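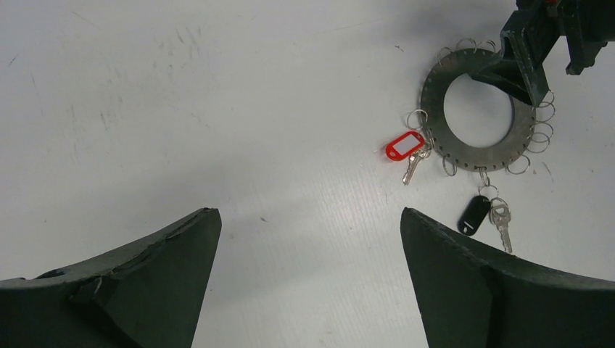 Ordering and Using Srisuk Paint Color Cards: Frequently Asked Questions

How many colors are in the current range?
There are 847 colors in the range. The fan deck shows all of them. The pocket deck has 200 of the most ordered shades.

How do I read a color code?
The letter is the color family, and the digits run from light to dark. Whites and off-whites start with W. Codes ending in X are exterior only.

Why does my wall look different from the card?
Light, sheen and the colors next to the paint all change how it looks. North-facing rooms tend to make grays look bluer. Look at the card in the room in the morning and again at night with the lamps on.

Do you sell large samples?
Yes. Peel-and-stick sheets are available in every interior color. Order them online or pick them up at the Farkdale and Dikton stores. Dikton does not stock the W series sheets, so call first.

Can you match a color from another brand?
Usually. Bring in a chip or a painted piece at least the size of a quarter. We can't match from a phone photo.

What happened to the Skutach colors?
The Skutach collection was retired in May. We kept the formulas, and either store can still mix them. They are no longer on the cards.

Is there a discount for designers?
Trade accounts get one free fan deck a year and lower prices on orders of 2,000 sheets or more.

Can I return a fan deck?
Unopened decks can be returned within 30 days with a receipt. Sample sheets are final sale.

Last updated September 27, 2022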